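Call for participants, drawer study round two
Tukwood Manipulation Group, Wendevcombe site
Posted May 16, 2025

Short version: we need people to open and close small plastic drawers with a hand-held gripper so we can find out which parts of a demonstration a robot policy picks up and which parts it ignores. Paid, no experience needed. Read the rest before you write to us please, most of the questions we get are answered further down.

What we found so far

Round one wrapped up this spring. 458 usable demonstrations, all on small parts organizers, the kind with a molded frame and clear pull-out drawers. Trained one policy on everything and a second on a hand-picked half. The hand-picked half did better. Not by a huge margin, but it did better on every organizer we tried, including one the policy had never seen.

So then the question was what we had been picking for. Wrote down our own reasons and it was a mess. "Looks smooth." "Doesn't hesitate." "Good angle." When we went back and sorted the clips properly, the one thing that held up was the approach. Demonstrators who lined the fingers up with the drawer early, and held that line all the way in, gave us data the policy could use. People who swooped in from the side and corrected late gave us data that made it worse. Same drawer, same result at the end, drawer opened either way.

The tilt matters too, we think. A wrist that rolls a lot on the way in changes what the gripper camera gets, and small clear drawers are already hard for the policy. Glare, see-through fronts, not much edge to go on.

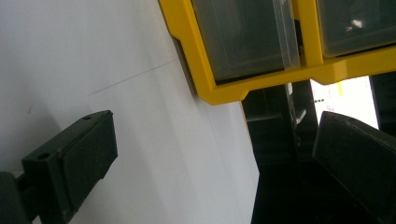
Dellen wrote in after the first writeup went around: isn't this just saying that good demonstrators make good data? And if you tell people to line up early, won't you end up with a policy that only works when it starts out lined up? Seems like you'd want some of the messy ones in there for recovery.

Fair, and it's the main reason for round two. We don't know yet. Our hand-picked half did still have some late corrections in it, just fewer. Could be there's a right amount. Could be it's zero and recovery should be collected on its own. Round one can't tell us, nobody was instructed one way or the other, so style is tangled up with who was holding the gripper. Round two fixes that by having the same person do it different ways.

What you would do

Each person comes in for 3 sessions. In every session you get a short warmup, then blocks of drawer openings and closings. Each block has an instruction card:

Early line-up. Square up to the drawer well before contact, go straight in.
Free. Do it however you like.
Late correction. Start off to one side, fix it at the end.

Order of the blocks is shuffled and you won't know it ahead of time. You will be told when to rest. You can also rest when you're not told to.

The gripper is held in one hand. It has two padded fingers and you squeeze to close them. Most people are comfortable with it by the end of the warmup. If you have used the trigger on a spray bottle you have the general idea. Left handed people very welcome, we had too few in round one and the analysis suffered for it.

Sometimes a staff member will steady the organizer while you pull, sometimes not. This is one of the things being compared. In round one the frame would creep along the table when a drawer stuck, and the demonstrators started pulling in odd ways to compensate. We want to know how much of that got into the policy. Please don't hold it yourself with the free hand unless the card says so.
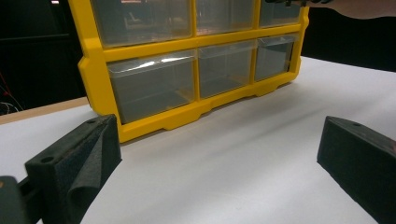
Target for the round is 590 demonstrations, split evenly over the cards as far as we can manage. Failed attempts get kept and labeled, they are not your problem and they don't change what you're paid. Do not redo an attempt because you thought it was ugly. We would rather have the ugly one.

Who can take part

Adults, 18 and over
Able to stand or sit at a table and use one hand repeatedly for the length of a session
Normal or corrected vision
No wrist, thumb or elbow injury at the moment
Can make it to all the sessions, this is the big one. We can't use half a set

You don't need to know anything about robots. If you do know about robots that's fine, but please tell us, it goes in as a variable. People from round one can't do round two, sorry. We appreciate it but you have already got habits.

Pay and practical stuff

Hourly pay, with the rate given in the consent form you get before signing up. Paid after each session and not held back till the end. Travel covered within the Wendevcombe bus area, keep your reciept. Parking behind the Ammann building, use the side entrance, the front one is locked for the summer.

Groups are kept small, no more than 6 people booked on one day. Sessions run through the end of August. Mornings are filling up first, afternoons are wide open.

Wear short or close fitting sleeves if you can. Loose cuffs get in the way of the gripper camera and we end up throwing out clips.

What gets recorded

Video from the gripper, position of the gripper, how far the fingers are open. No sound. No camera is aimed at your face. Hands and forearms will show up in the video, yours and possibly staff. Tattoos or rings on that hand may be identifiable so think about whether you mind. Your name is kept apart from the recordings, and you can ask for your data to be pulled any time until the training set is frozen. After that we can't get it out of a trained model and we won't pretend that we can.

Results get written up either way, including if the early line-up thing falls apart. Everybody who takes part gets sent the writeup plus the clips from their own sessions if they want them.

How to sign up

Send a message through the contact form on the Tukwood page with "drawer study" in the subject. Include:

which hand you'd use
mornings, afternoons or either
any past work with robots, remote grippers, claw type reachers, anything like that
dates you definately can't do

We answer in the order they come in. If you get no reply within a week check your spam and then write again, the form has eaten messages before. Please don't turn up without a booking, the room is in use most of the day and there may not be anyone free to let you in.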